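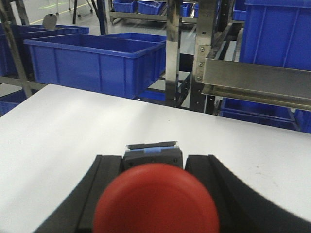
Okay, bin thread, as promised to the three people who asked. I've been sorting the back room since January and I have opinions now.

---

First opinion: blue. All blue. We used to have clear ones, gray ones, a couple of old milk crates, and nothing stacked with anything else. I picked one color and one maker (Benero) and gave the rest to Eleri, who wanted them for her greenhouse and has already filled every one with dirt.

---

Most big ones with ribbed sides go down low by the table, little ones go up on the rack shelves. I had it the other way for a week and Kwadwo nearly took a bin of hose fittings to the forehead. Sorry Kwadwo!!

---

Get the kind with the fat rolled rim. The thin-rim ones dig into your fingers when they're full, and mine were always full because I kept putting "just one more thing" in there.

---

The white table. I love a white table for sorting -- drop a washer on it and you can see the washer. Yes it shows every smudge. I wipe it down at night and by 10 the next morning it looks like I never did. I've made my peace with it.

---

Cost, because Gwilym asked: 60 dollars for the table, secondhand, and 40 for a batch of the small bins. The racks were already here when we moved in and I'm not asking questions.

---

Labels are where I'm stuck. Tape peels off the ribs. Marker on blue plastic is basically invisible. I tried hanging tags and they got caught on everything. Right now the system is "ask me," and I'm told it's a bad system.

---

Also please leave a bin empty. I mean it! Keep one big one right at the edge of the table with nothing in it, so the stuff you can't decide about has somewhere to go. Then dump it out at the end of the day and decide.

---

Emlyn says the undecided bin is cheating. Emlyn has a drawer at home that doesn't open anymore.

---

Next up is the shelf with all the cable on it. If you've got a label that sticks to ribbed plastic, my replies are open -- please, I'm begging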